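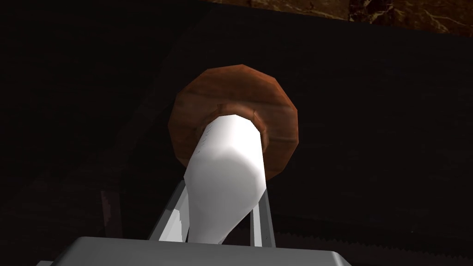
Parallelgreifer in der Simulation vergleichen: Testablauf für konische Objekte

Diese Anleitung beschreibt den Vergleich zweier Parallelgreifer an einem glatten, sich verjüngenden Objekt. Verglichen werden die Modelle Lotley und Grulto, beide am selben simulierten Arm, beide mit der Handkamera des Projekts Ridgeway. Vorausgesetzt werden eine lauffähige Installation, ein kalibriertes Armmodell und Grundkenntnisse in der Konfiguration von Kontaktparametern.

1. Testobjekt auswählen

Geeignet ist ein flaschenförmiger Körper, der unten am breitesten ist und über eine gerundete Schulter in einen kurzen Hals übergeht. Gegriffen wird am unteren Ende. Der Hals zeigt vom Greifer weg, in unserem Aufbau auf eine runde Holzscheibe mit erhöhtem Kragen in der Mitte. Für die sichtbare Geometrie genügt ein grob facettiertes Netz. Die Kollisionsgeometrie wird getrennt davon angelegt, da sonst einzelne Facettenkanten als Kontaktpunkte wirken und die Ergebnisse verfälschen.

2. Kollisionsgeometrie prüfen

Kollisionsnetz einblenden und mit dem sichtbaren Netz überlagern. Im unteren Bereich, in dem die Finger angreifen, dürfen keine Lücken auftreten. Der Kragen muss als Ring mit offener Mitte modelliert sein. Eine automatisch erzeugte konvexe Hülle verschließt die Öffnung; in diesem Fall den Kragen in Segmente zerlegen.

3. Handkamera einrichten

Die Kamera blickt über den Greiferkörper hinweg auf das Objekt. Am unteren Bildrand sollen der Greiferkörper und beide Finger zu sehen sein, die Zielscheibe liegt im oberen mittleren Bildbereich. Kamerapose einmal festlegen und für beide Greifer unverändert übernehmen. Bei unterschiedlicher Baulänge wird der Versatz im Werkzeugkoordinatensystem korrigiert, die Kamera bleibt, wo sie ist.

Ein dunkler Hintergrund ist für die Auswertung zulässig, solange sich Objekt und Scheibe deutlich abheben. Gezackte Kanten an entfernten Flächen stammen vermutlich von fehlender Kantenglättung und haben auf die Kontaktrechnung keinen Einfluss. Wer die Bilder einer Segmentierung zuführt, sollte die Glättung trotzdem einschalten.

4. Regler parametrieren

Beide Greifer laufen mit dem Regler Imus. Folgende Werte gelten für den gesamten Vergleich:

Greifkraft: 30 N
Regeltakt: 300 Hz
Positionstoleranz am Kragen: 2 mm
Startwert des Zufallsgenerators: 881

Die Reibwerte der Fingerflächen werden aus den jeweiligen Modelldateien gelesen. Eine manuelle Angleichung ist nicht vorgesehen, sie würde einen Teil des Unterschieds beseitigen, der gemessen werden soll.

5. Griff ausführen

Greifer öffnen, mittig zum Objekt ausrichten, langsam schließen. Der Griff gilt als gültig, wenn beide Finger Kontakt melden und der Greiferkörper das Objekt nicht berührt. Anschließend die Haltephase abwarten und die Lage des Objekts im Werkzeugkoordinatensystem speichern. Sie dient als Referenz für die Schlupfmessung.

Bei konischen Objekten entsteht eine Kraftkomponente entlang der Achse. Sie drückt das Objekt in Richtung des schmalen Endes aus dem Griff, sobald die Reibung nicht ausreicht. Starre, parallele Finger sind davon stärker betroffen als nachgiebige.

6. Hals zum Kragen führen

Achse des Objekts zur Mitte des Kragens ausrichten und das Objekt geradlinig vorschieben. Der Vorschub endet beim ersten gemeldeten Kontakt oder beim Erreichen der Zielposition. Aufgezeichnet werden Fingerkräfte, Werkzeugpose und Objektpose. Verdeckt der Hals den Innenrand des Kragens, reicht das Kamerabild zur Beurteilung der Tiefe nicht aus; maßgeblich ist dann der Posenwert aus der Simulation.

7. Auswerten

Verglichen werden der Schlupf entlang der Objektachse, die Verkippung zwischen den Fingern und die seitliche Abweichung am Kragen. Läufe mit ungültigem Griff werden getrennt ausgewiesen und gehen nicht in die Mittelwerte ein.

Typische Fehler

Objekt zittert im Griff: Kontaktsteifigkeit zu hoch für den gewählten Zeitschritt. Zeitschritt verkleinern, Steifigkeit erst danach anpassen.

Objekt kippt beim Schließen: Greifer steht nicht mittig, ein Finger berührt früher. Ausrichtung in Schritt 5 wiederholen.

Kontakt am Kragen wird zu früh gemeldet: Kollisionsnetz nach Schritt 2 erneut prüfen.

Abweichende Ergebnisse bei gleichem Startwert: Prüfen, ob beide Läufe mit derselben Version der Physikbibliothek gerechnet wurden. Die Version steht im Kopf der Protokolldatei.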